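Home | Products | News | Stockists | Contact

Siner Introduces a Snack Shelf for Places That Are Not Supermarkets

GROMSTEAD, November. Shelving maker Siner today announced the Polishchuk, a compact grocery-style shelving unit meant for corner stores, office break rooms, campus shops and anywhere else that people stand in front of the cookies for longer than they planned to.

The Polishchuk takes its name from the street in Gromstead where Siner keeps its workshop, after a long internal debate over calling it something with "Max" in it. It has a dark charcoal-gray back panel and shelves with bright white front edges. The dark back went through a good deal of argument. Store owners told the company that a pale panel makes a half-sold shelf look tired by lunchtime, while a dark one lets a gap between two cans pass for a decision.

"We spent most of a year on the back of a shelf," the company said. "Our families have asked us to stop bringing it up at dinner."

Tall items are the usual trouble in small shops. Soda bottles go on the top shelf because that is where they have always gone, and then the person stocking them can't see what is behind the front row. Siner tested three shelf spacings before settling on one that gives a hand and a bottle room to pass each other without an incident.

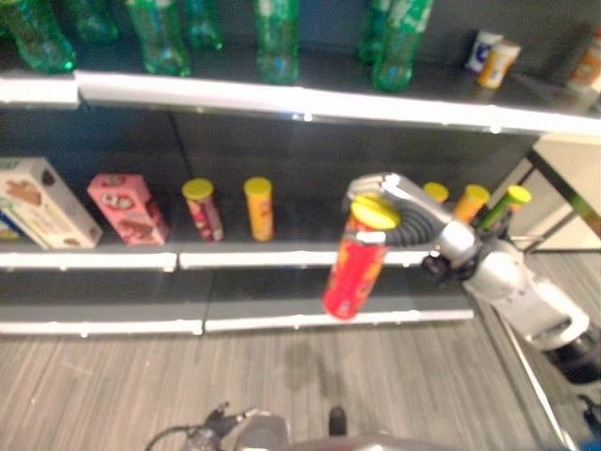
The middle shelf is set for boxes and tube-shaped snack cans, which is to say for the things customers pick up, read, put back and then buy anyway. Siner recommends keeping cookie boxes together at one end and lidded cans beside them, with some open space left over. The company is aware that no shopkeeper in history has left open space on a shelf, and has made the shelves strong enough to cope.

Each one is rated to hold 100 pounds. The white edge accepts standard clip-on price tags and, after a suggestion from a store in Gromstead, can be wiped clean with a damp cloth and no special spray. An earlier version required a special spray. Sales of the spray were poor.

The Polishchuk was tried out over the summer at Gitarus, a chain of small convenience stores that agreed to put the units where customers would lean on them. Gitarus reported that restocking went faster and that complaints about the old shelves had stopped, the old shelves having been removed. It has since ordered 168 units for its remaining locations.

The standard unit costs $419 and ships flat with one wrench, which Siner asks buyers to keep. A first run of 3550 units is in production, and orders placed in November will go out before the end of the year. Extra shelves are sold separately, as are replacement wrenches.

About Siner

Siner makes shelving, racks and counter displays for small stores. It also made a folding magazine stand, which has been discontinued and which it would prefer not to discuss.

Press questions can be sent through the Contact page.

We use cookies to improve your visit to this site. Accept | Manage settings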